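Forty-seven days with a deaf old beagle

September 16, 2018

14 comments | 5 shares

So the adoption papers are signed and Biscuit is officially ours! She came to us as a foster in January, went to another home for a while, came back, and this time I just couldn't hand over the leash again. It's been 47 days since she walked back in and I already can't picture the kitchen without her lying right in the middle of it.

She is mostly deaf. The vet in Cenedley thinks she can still pick up a low thump or a door slamming, but my voice is gone for her, and I talk to her all day long anyway. What has changed everything is hand signals. I had no idea a senior dog could learn this fast! We started with a thumbs up for "good girl" and a flat palm for "wait," and she had both of those within 5 days. Now she checks my hands every time she comes into a room, which melts me.

The trick that helped most came from Yen-ting Sin, who teaches the evening class at Habte. She told me to give the sign first, hold it, and only then bring out the treat. I'd been doing both at once, and of course Biscuit was just watching the chicken. Two evenings of doing it Yen-ting's way and we had a real "come" -- a big sweep of the arm toward my chest that the neighbors must think is some kind of dance.

Night time is still a work in progress. She startles if you touch her while she's asleep, so I put my hand down near her nose and let her smell me awake. We also flick the porch light on and off to call her in from the yard. She comes trotting across the grass with her ears flying, so proud of herself, and gets a bit of cheese at the door.

Walks are on the leash only, always. We do the short loop by Bidavard Creek in the morning and the long one after supper if her hips are up to it. She has a yellow bandana that says DEAF DOG on it and she gets stopped constantly, mostly by kids, and she adores every single one of them.

Next up is a sign for "bath." I'm open to ideas -- my husband suggests I just run and hide. If you have a deaf dog, please tell me which signs you use, I want to hear all of them!
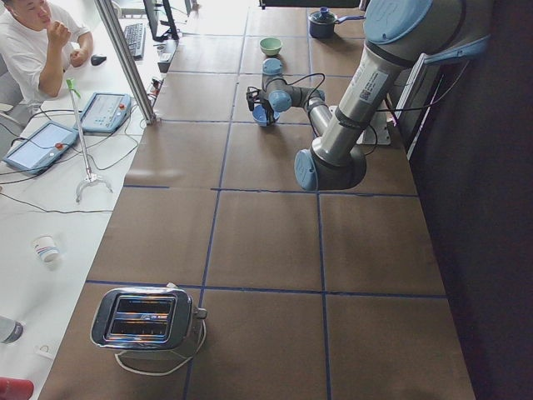
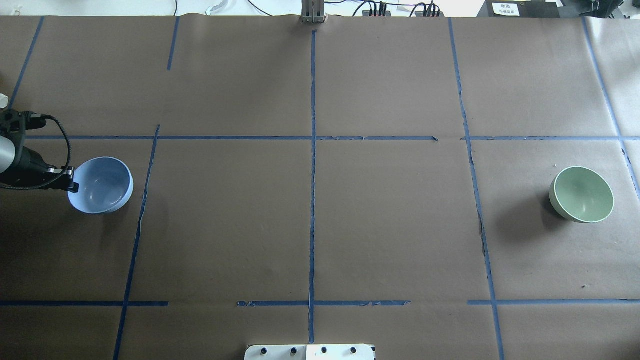
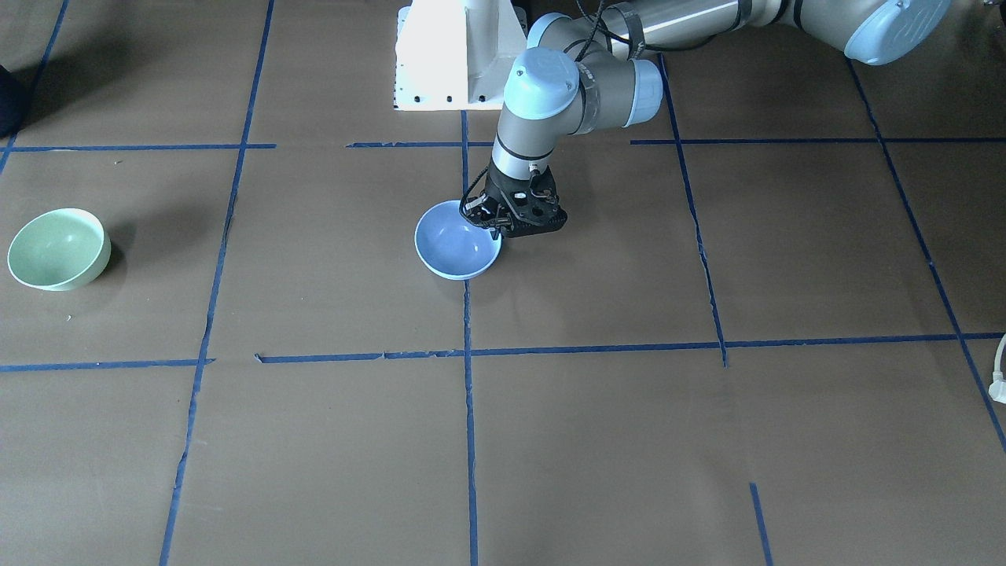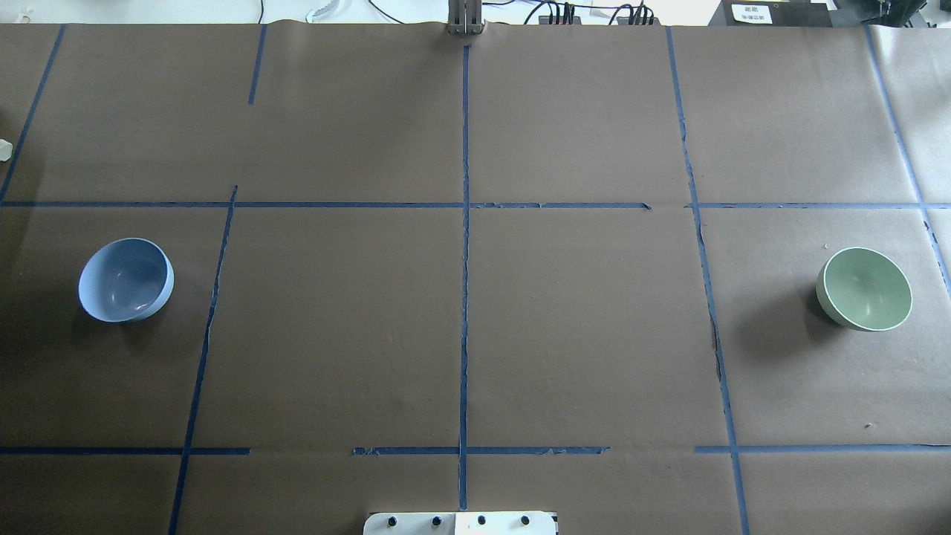 Brown paper and blue tape on the tabletop.

14 comments

Recent posts
Pumpkin, rice and a fussy eater
We tried the Prastamia harness
Stairs, ramps and one stubborn beagle
What I packed for our first foster weekend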